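I keep reading that you can teach a robot a chore by showing it a few times. Stolta's version of "a few" is 200 demonstrations per task, and that is before anybody moves the plate.

I spent most of February closing a gripper on small fruit and putting it down again. My thumb learned plenty. What the policy learned I'm less sure about — it got very good at one tablecloth. Swap the cloth and it dithers. Lunora says 500 runs would fix this, which is what they said at 200.
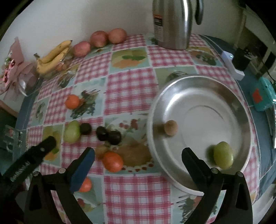
Khrystyna-Mariia Hrynyshyn wrote back that I'm counting the wrong thing, and that 2 people demonstrating badly in different ways beat one person doing it neatly 700 times. Maybe. I'd like to see that tested on a fruit it hasn't met, with the failures left in. Until then I'm keeping my own tally of drops.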